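Subject: Re: [Barnine-History] Was Edmund of Sandever ever really a ward?
From: Chutima Boonchu
To: Barnine-History list

Dear Pichit and everyone,

Thank you so much for this, and please forgive me for taking most of December to answer. I kept meaning to write two lines and then finding another box to look through, and you all know how that goes.

Pichit Pongsiri wrote:
> I have been going back over the family of the second lord of Sandever
> and I can't make the younger son fit. Every printed pedigree says
> Edmund was a ward of his uncle until he came of age, but none of them
> gives a source. Has anyone seen the wardship in a document, or are
> we all copying the same Victorian vicar?
> Also, does anybody know why he is left out of the tomb inscription?

I'm afraid we are mostly copying the vicar! I went through my transcript of the Sandever cartulary again, all 69 charters that I managed to finish before my eyes gave out, and the word "ward" is never used of Edmund. What we do have is charter 42, where his uncle grants the mill and the lower meadow "with the assent of Edmund my nephew." Now, to my mind you don't usually ask for the assent of a child in your keeping, so either he was already of age by then or the uncle was being unusually careful (and nothing else I've read about the uncle makes me think he was a careful man).

The other trouble is his mother. The pedigrees have her dying when Edmund was small, but a widow of the same name is still collecting her dower rents in the Barnine rental, 26 shillings a year, long after that. It could be a second wife. Thongchai thinks it is, and he knows the rental much better than I do, so I hope he'll jump in.
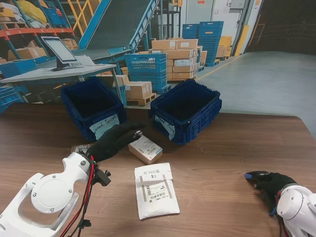

The two "Parcels" crates, both labeled by hand.

On the tomb, I would be a little cautious. The inscription we all quote was recut when the chancel was repaired, and the only earlier reading is in the Inthanon notebooks, where there's a gap at just the spot where a third name might go. Sombat Srisuk made a lovely careful drawing of it years ago and I believe he still has it. Sombat, if you're reading, would you mind very much sending it around again? My copy went when the old computer did.

One more thing while I think of it. The founding date of 1132 for the priory keeps getting attached to Edmund's grandfather as if he had been a grown man at the time. If that's right he lived to a truly remarkable age, and I suspect there were two men of the same name and somebody tidied them into one.

I'll type up charter 42 properly, witnesses and all, and post it when I've checked the abbreviations. Boonsong, are you still keeping the list of witnesses by place? There's a "Walter of Jasano" in it that I can't find anywhere else.

With warm wishes to you all,
Chutima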